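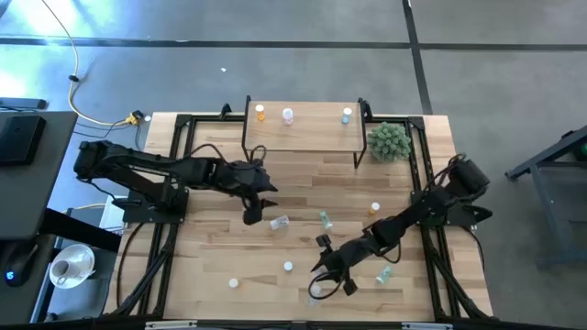
Skernia Two-Arm Bench Cell, reviewed after one winter of use

We bought the Skernia bench cell in February to develop a small parts sorting routine: pick up pill bottles and caps from a table, stand the bottles on a shelf, leave the caps where a person can get at them. The cell arrives as a frame kit, a butcher-block top, two arms with grippers, and a box of cables. This review covers putting it together, setting it up, and keeping it running. I won't say much about the software, which changes often enough that anything I write will be out of date.

Assembly

The frame is black aluminum extrusion and goes together with one size of hex key. Two people can do it in an afternoon. Dimas Lau and I had it standing by 3 p.m. and then spent the rest of the day squaring it, which the manual covers in a single line. Measure the diagonals before you tighten the corner struts. If you tighten first, the top will sit crooked in the rail and you will have to loosen everything again.

The wood top is heavy and good. It has a plain finish that wipes clean. I was doubtful about wood for this kind of work, but it's quieter than the metal plate on our old Guvport cell when a bottle gets dropped, and the bottles don't slide as far.

The arms bolt to base plates on opposite sides of the table. The bolts supplied were fine. The washers were not, and we replaced them with wider ones from the shop drawer. Torque the base bolts, run the arms for a day, and torque them again. Ours had all moved a little on the first check, the right side more than the left.

Cables

This is the weakest part of the kit. The cables for both arms are too long and the clips are too few. With slack left in, a loop can hang off the wrist and catch on the frame when the arm folds back. With too little slack, the connector at the gripper takes the strain. We lost one connector that way in the second week. Skernia sent a replacement without argument, but it took a while.

What worked for us was to move each arm slowly by hand through its full reach with the power off, and tie the cables at the point of greatest stretch. Leave a loose loop at the wrist and tie everything else down. Check the ties whenever you check the bolts.

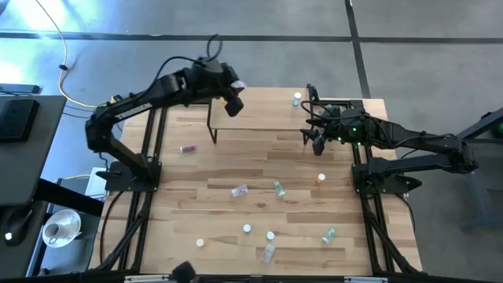 Setting up the shared area

The two arms can reach the same part of the table, and the factory settings do nothing to keep them apart. You set a boundary for each arm yourself. Ningsih Liew did ours, and her advice is to start with the boundaries well short of each other and bring them in once the routine is stable. The raised shelf needs its own keep-out box, legs included. If you move the shelf, redo the box. We forgot to do that once and bent a finger.

Fingers are a two-minute swap. They are sold in pairs and the spare set in the box is worth keeping clean. Ours needed new pads after 2,000 picks. The smooth labels on some bottles are harder on grip than bare plastic, and a bottle lying on its side is easier for this gripper than one standing up, if the fingers come straight down.

Upkeep

Our routine is short. Every morning: wipe the finger pads, look over the cables, send both arms home and see that they stop where they should. Once a month: base bolts, frame corners, and a calibration run. The run takes 81 minutes on our unit and can't be paused, so start it before lunch.

Dust from a concrete floor gets into the servo vents. A soft brush deals with it. The manual says compressed air is fine, but Krishnan, the dealer we bought from, told us to keep it away from the joints, and we have followed the dealer.

Compared with the Fenberg

We had a Fenberg cell on loan before this one. It is stiffer, has proper cable channels, and costs a lot more. Its joints are sealed, so a bad servo means sending the whole arm back. On the Skernia you take out the screws, unplug the servo and put in another. I did one at the shoulder without taking the arm off its base.

Verdict

A good cell for a small team that doesn't mind doing its own maintenance. Budget for extra cable clips, better washers and a second set of pads when you order. I would buy it again at the same price, though I would ask for the shorter cables, which Krishnan now lists as an option.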